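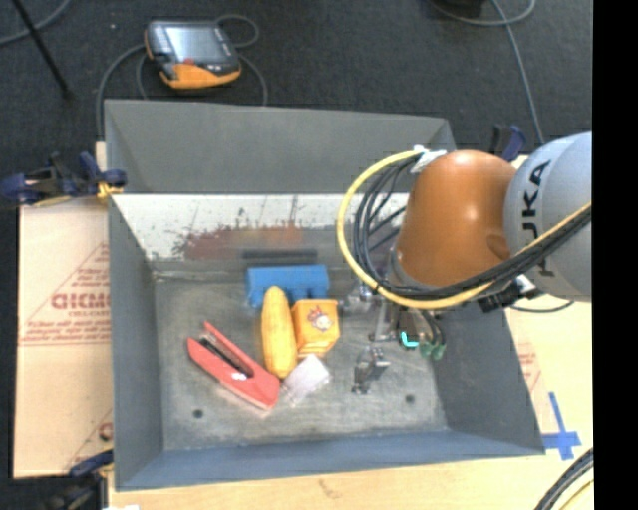
Mixed-Bin Picking Should Be Priced by the Miss

Mellitz sells its bin-picking kit as a subscription: gripper, mounting brackets, picking software and remote support, fitted to an arm the customer already owns. The quote I was shown came to 1554 dollars a month for one cell. My objection is to the way the sheet defines a pick.

Under the Mellitz terms, a pick is any cycle in which the gripper closes and the arm leaves the bin. Whether an item leaves with it is a separate line, reported monthly and tied to no credit. A buyer who sorts one kind of carton can live with that. A buyer with mixed returns can't. A red stapler lying open at the jaws, a shiny translucent package and a box-like container call for different grasps, and sloped metal walls narrow the choice of approach for all of them. Shiny film is hard on most depth cameras. A stapler offers few good faces to a finger gripper, and its center of mass moves when it swings.

Min-kyu Kwon, who runs returns at Goroldale, asked two vendors for numbers on items like these. Hwang gave a success rate of 86 percent, with the item list attached and every retry counted as a miss. Mellitz gave a higher figure with no list. I would take the 86. It can be checked, and a shift can be staffed against it.

The second gap is cable routing. Hoses and cables looped along a wrist take up room inside a deep bin, and the Mellitz reach chart is drawn for a bare arm. Hornel, which sells no arms or grippers, only brackets and hose guides, publishes clearance drawings with the dress pack on. Mellitz should do the same.

The contract runs six months at minimum. Until the terms count an empty gripper as a failure, I would ask for a trial on the buyer's own stock, with a credit for each miss, and sign nothing longer.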